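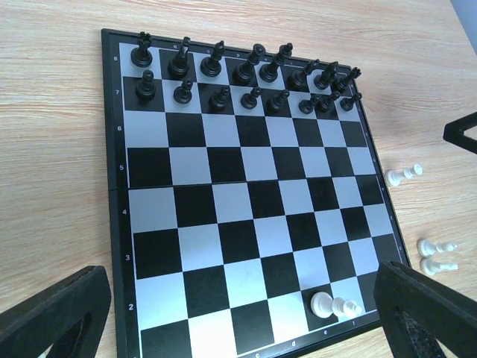
3.2 Collecting demonstrations by remote control

The board-setting task was taught entirely by teleoperation. The operator sat at a desk beside the robot, held the Dririk hand controller and watched the wrist camera view on a monitor. Moving the controller moved the gripper by the same amount at reduced scale, and a trigger opened and closed the fingers. We had first tried guiding the arm by hand, but the operator's forearm often hid the piece from the camera, and small pushes on the wrist showed up as jerks in the recorded path. Hand guiding was kept for the Brovuteo drawer task only.

Figure 2 shows the wrist camera view during work on the white side of the board. The black pieces stand on the seventh and eighth ranks and were not part of the task. The white king lies on its side on the second rank, near the e-file, and three white pawns lie on the table to the right of the board. Operators were asked to pick a fallen piece up by its body, turn it upright in the air and lower it on to its square. They were free to choose the order of the pieces.

Each operator had 30 minutes of practice before recording began. A demonstration ended when the operator pressed the stop pedal, and was thrown away if a black piece had been knocked over. We did not remove slow or hesitant demonstrations, or those in which a piece was dropped and picked up again. Earlier trials with the Xie policy had suggested that such recoveries were useful in training, and we wanted to test this on a second task.

The hardest part for the operators was judging height. With a single view from the wrist, the gap between the base of a piece and the board is difficult to see, and several pieces were released too early. We added a soft tone that rose in pitch over the last 4 cm of travel. Operators said it helped, although two of them turned it off after the first session.

Camera images, joint positions and trigger values were stored together in the Nendis format. Section 4 describes how the recordings were cut into segments for training.

Figure 2. Wrist camera view of the board-setting task, with both gripper fingers in the lower corners.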